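Checklist for the hand-held grippers and the tabletop station, Plorkent workroom. Filled in by Keir Buchanan, 13 May 2024. Comments are in plain text under each item, and I got a bit carried away with them — sorry, I love this stuff.

This is the full inspection after the finger jam on the Trundach unit. Short version of the fault: the right finger stuck half closed while the trigger was released, and it stayed that way until the power was pulled. No injury, one pinched glove. The Yule unit was checked at the same time because it uses the same finger slides.

## 1. Before power-up

- [x] Power lead seated, no kinks at the strain relief
- [x] Stop button pushes in, clicks, and twists back out
- [x] Both finger plates tight on their slides
- [ ] Screws on finger plates marked with paint pen

*Comment:* Paint pen has dried out. Screws were checked by hand on both units and they're solid. A new pen is on the list, and until it comes please put a driver on them at the start of every session. It takes no time at all!

- [x] Slots in the finger plates clear of grit and thread

*Comment:* I think we have our culprit. A wad of white thread was packed into the slide behind the right finger on the Trundach unit, deep enough that you only see it with the plate off. Once it came out the finger ran beautifully. The Yule unit was clean.

## 2. Finger travel and force

- [x] Open and close 80 times, no load
- [x] Open and close with the foam block
- [x] Fingers let go when the trigger is released
- [x] Fingers let go when power is cut
- [ ] Current limit trips with a finger held still

*Comment:* Everything passed after cleaning except the last one, and that's the one I care about most. The limit should have tripped during the jam and it didn't. I repeated the test 4 times with the foam block wedged in and got 2 trips. Half the time is a fail. Fason has the driver board details under ticket 554, and the Trundach unit stays on reduced force until they come back to us.

## 3. Table and objects

- [x] Tabletop steady, no rocking
- [x] Containers closed
- [x] Nothing heavy near the table edge
- [ ] Loose-edged fabric kept away from the finger slides

*Comment:* The mixed set is my favorite to run, with the little drawer box, the grey and yellow one-eyed figure and the purple bottle all asking for a different kind of grip. It's the lace doily that needs thought. A frilly edge goes wherever the fingers go, and a frayed bit can ride right up into a slide. The box stays open until we have a rule everyone is happy with.
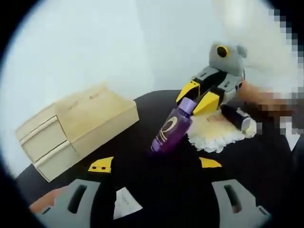
Last changed: 13 March, K.B., section 3 layout only

With a black cylinder lying on the doily, a low grab can take in fabric along with the object. My suggestion is to come in high on anything resting on lace, close slowly, and look at the fingertips before lifting. If there's lace between them, open up and try again.

## 4. Hands

- [x] One person on the gripper, one person on the objects
- [x] Operator says "clear" before closing
- [ ] Second person waits for "open" before reaching in

*Comment:* We're great at "clear" and sloppy about "open". The glove got pinched on a reach-in during the jam, when the fingers looked parked and weren't. So please wait for the word, every time, even when you can see the fingers standing still. On reduced force this still applies.

- [x] Sleeves above the wrist, no rings or loose cords
- [x] Both people can reach the stop button

*Comment:* The button used to be on the operator's side only. It's on a longer lead now and sits between the two positions, and what a difference! Tried it from both sides without stretching.

## 5. Result

| Unit | Result | Limits |
|---|---|---|
| Trundach | Pass with limits | Reduced force, no fabric |
| Yule | Pass | Check slides after any fabric work |

Still open:

- [ ] Paint pen
- [ ] Answer from Fason on ticket 554
- [ ] Fabric rule for section 3
- [ ] Slide cleaning added to the end-of-session list

If a finger sticks again, hit stop, pull the power, and leave whatever is in the slide where it is. I'd really like to see it before it gets picked out — the last wad of thread taught me more than the whole manual did.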